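Etmont busca persona para planificación y compra de equipos de automatización de cocina

Puesto a jornada completa, contrato de obra hasta la recepción definitiva del equipo. Una vacante. Dependencia directa de Divya Murthy, responsable de operaciones.

Antes de que nadie envíe su currículum conviene decir lo que este puesto no incluye. No vamos a montar un laboratorio, no vamos a salir en ninguna feria y no hemos decidido todavía que haga falta comprar nada. Llevamos tiempo recibiendo propuestas comerciales en las que un brazo recoge una encimera entera en lo que se tarda en hacer un café, y de momento ninguna ha venido acompañada de un presupuesto que incluyera el mantenimiento. La persona que contratemos tendrá que leer esas propuestas con el mismo escepticismo que nosotros y decirnos por escrito si los números salen.

El proyecto se llama Pemora. Consiste en decidir si equipamos las cocinas de nuestros apartamentos de estancia media con manipuladores capaces de ordenar la encimera y guardar el menaje menudo entre un huésped y el siguiente. Son 51 cocinas. Hay dos ofertas sobre la mesa, una de Barkent y otra de Gowda, con filosofías de precio tan distintas que compararlas es ya medio trabajo: la primera cobra por unidad y deja aparte el software, la segunda alquila todo y cobra por hora de servicio. Antes de pagar una sola pinza trabajamos en simulación.
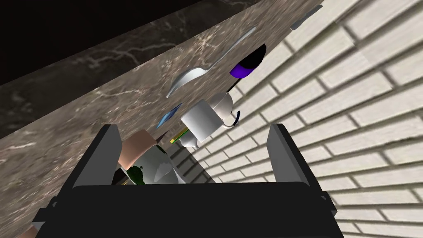
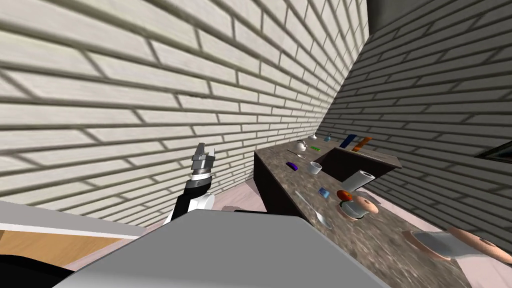 Cocina simulada, pared de ladrillo claro.

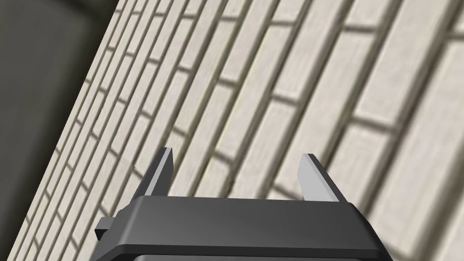

La partida que más discutimos es la de pinzas, y ahí queremos a alguien con criterio propio. Las dos ofertas dan por hecho que una pinza paralela de dos dedos sirve para todo el menaje, y cobran los dedos de recambio como consumible. Sobre una encimera de piedra con una cuchara tumbada, una tetera blanca y un tarro transparente con tapa, esa afirmación hay que demostrarla objeto por objeto, y la cuchara nos preocupa bastante más que la tetera — es fina, está pegada a la piedra y no ofrece mucho por donde cogerla. Si hacen falta dedos distintos para cada familia de objetos, el precio por cocina cambia y el calendario también. Ninguno de los dos proveedores ha querido ponerlo en la oferta.

Qué hará la persona contratada

Rehacer desde cero el presupuesto de Pemora, con todas las partidas que los proveedores dejan en letra pequeña: instalación, refuerzo de muebles, licencias, recambios, seguro, formación del personal de limpieza y retirada del equipo al final de su vida.

Redactar el pliego de requisitos y los ensayos de aceptación. Tenemos una batería de 1493 intentos de agarre en simulación, preparada por Sudheer Thevar, que habrá que revisar y traducir a condiciones contractuales. Un ensayo simulado no obliga a nadie a nada si no figura en el contrato.

Proponer un calendario por fases, empezando por 2 cocinas piloto. Si el piloto no convence, el calendario debe permitir parar sin penalización.

Negociar con Barkent y Gowda, y buscar un tercer proveedor si lo hay.

Calcular la alternativa de no comprar. Queremos ver en la misma hoja lo que cuesta seguir como hasta ahora, con horas de personal bien pagadas. En la última propuesta que nos presentaron esa columna venía vacía.

Qué pedimos

Experiencia en compras técnicas o en ingeniería de costes, preferiblemente con maquinaria instalada en espacios habitados. Haber firmado, o rechazado, al menos una recepción de equipo. Manejo fluido de hojas de cálculo y español escrito claro; el inglés hace falta para leer contratos.

No pedimos saber programar robots. Sí pedimos entender por qué un resultado en simulación puede no repetirse en una cocina real, y saber explicárselo a un comercial que lleva una hora enseñando vídeos.

Se valorará haber trabajado con contratos de alquiler de maquinaria por horas.

Qué ofrecemos

Salario según convenio más complemento de responsabilidad, que se detalla en la primera entrevista. Horario de 8:00 a 15:30. Dos días de teletrabajo por semana, salvo durante el piloto. No hay incentivo ligado a la compra: quien concluya que el proyecto debe cancelarse cobrará lo mismo y cumplirá el contrato con otras tareas de planificación.

Cómo presentarse

Currículum y una página, no más, en la que se explique una compra de equipo que salió mal y qué línea faltaba en el presupuesto. Las cartas de motivación genéricas no se leen. Indíquese la referencia 1011 en el asunto y envíese todo por el formulario de empleo de nuestra web, a la atención de Divya Murthy.

El plazo se cierra a finales de junio. Las entrevistas serán presenciales y Sudheer Thevar asistirá a la segunda, en la que se comentará durante una hora una de las ofertas recibidas, con los precios a la vista.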